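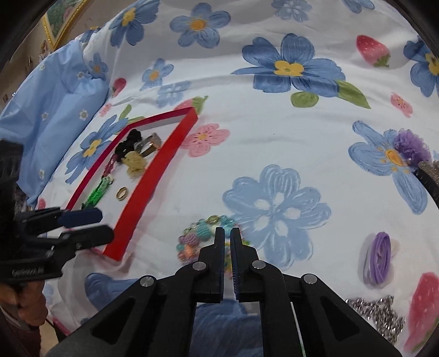 Sorting the Jewelry and Hair Things

The bracelet in the middle is made of teal, purple, orange and pink beads. The red tray at left already has a yellow flower clip, a black hair tie and a small gold ring in it, among other things.

We use cookies to remember your settings and count visits. By continuing to browse you accept this. Accept | Settings

The bed is the best place for this job. I have tried the kitchen table and the bathroom counter, and beads roll off both of them. A flat sheet holds small things where you set them down, and the top of the dresser stays free for whatever is going back in the drawer.

Everything on the sheet came out of one dresser drawer and a zip bag from the hall closet. The drawer had not been sorted since we moved to Geveten Street, and by May it would no longer close. I wrote the list below as I went so that I would remember what I decided.

Beaded bracelets
The round one with the mixed colors is a keeper. It is strung on elastic, and I put it on a wrist-sized cardboard roll with the others. Two more had weak elastic and went into an envelope to be restrung. A spool of cord from Karunaratne, the craft store next to the post office, costs less than one new bracelet and does almost 19 of them.

Green beads
A green strand lies along the inside edge of the tray. Long strands go in last when I put things away, laid straight in a compartment of their own. If they go in first they wrap around every clip in the box.

Hair ties and scrunchies
Black ones are used every day, so they live in a cup on the bathroom shelf. Anything stretched out gets thrown away. I did not save any for crafts this time.

Clips
The pale yellow flower clip stays. Clips are stored closed, on a strip of wide ribbon hung inside the closet door. The ribbon is 28 inches long and there is still room at the bottom.

Rings
Small rings get lost faster than anything else we own. The gold one went into a pill organizer with a snap lid, one ring to a section.

Headbands
There is a black headband with a sparkly silver strip on the right side of the sheet. Headbands crack when they are pressed flat under other things. Ours now go around an oatmeal canister covered in shelf paper.

Tulle and ribbon
The purple tulle piece is for dress-up and recitals. I shake tulle out and keep it in a box with nothing on top of it. Ribbon is rolled and pinned.

Sparkly pieces
Silver pieces like the one at lower right catch on knit fabric, so they get a sandwich bag each. I write the contents on the bag with a marker.

What it all went into
I bought a divided case from Wallus. It has clear lids and the dividers come out. The shallow tray is handy for carrying things from room to room, and it fits on top of the case when I am finished. The old zip bag went in the trash.

Time and what was left over
The whole job took 80 minutes, including wiping out the drawer. A small bag of duplicates is going to the church rummage sale. The drawer closes again.

Posted 18 June 2022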